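The Slowest Stock Clerk I Ever Rooted For

I drove out to Celstead in December because my kids had asked me, again, why we don't own a robot that empties the groceries. I didn't have a good answer. Matvii Romaniuk, it was suggested to me, might.

Matvii runs the test floor at Lurislow, a small outfit above a tire shop (you can smell it on the stairs). Their project is called Toma, and the goal sounds almost insultingly simple: take packages out of one box and put them in another. That's it! I have been doing this since I was four and I've never once been given funding for it.

"People come in expecting a butler," Matvii told me, handing me a coffee. "I tell them, let's see how it does with a carton."

So I pulled up a stool and watched cartons. And I'll admit it, I got hooked. The arm drifts out over the table, thinks, comes down a little, thinks some more. I caught myself leaning to one side, the way you do when a bowling ball is headed for the gutter. When it got one across and let go, I clapped. Matvii didn't, but he's seen it before -- 966 times that month, according to the tally on his clipboard.
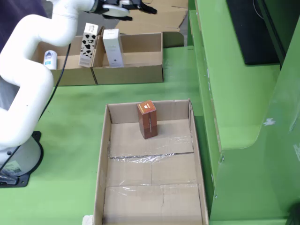

The job at Lurislow: a few small packages, some open cardboard boxes and one patient arm.

What gets it, he says, is all the stuff we don't notice. Clear tape catches the light. A tall, skinny box tips if you breathe on it. Two packages leaning together look like one package from the wrong angle, and then the fingers have nowhere to go. My hands sort that out while I'm on the phone with my sister.

Jolán Bozsik has less patience for the romance of it. She packed orders at Tudier for years before she came over to help set up the trials, and she can fill a carton without looking down. I asked her if the arm could do her old job.

"On a good afternoon it could do my first 50 boxes," she said. "Then somebody sends a bag of something floppy, and it's lunch."

She does think it'll get there for shop work, where the same boxes turn up day after day. Homes are a different story. My kitchen has a cat in it, and a drawer that only opens if you lift and swear.

I told the kids not yet. The younger one wanted to know if it could at least do the cereal, standing up, on the low shelf. I texted Matvii to ask. He wrote back, "Which cereal?"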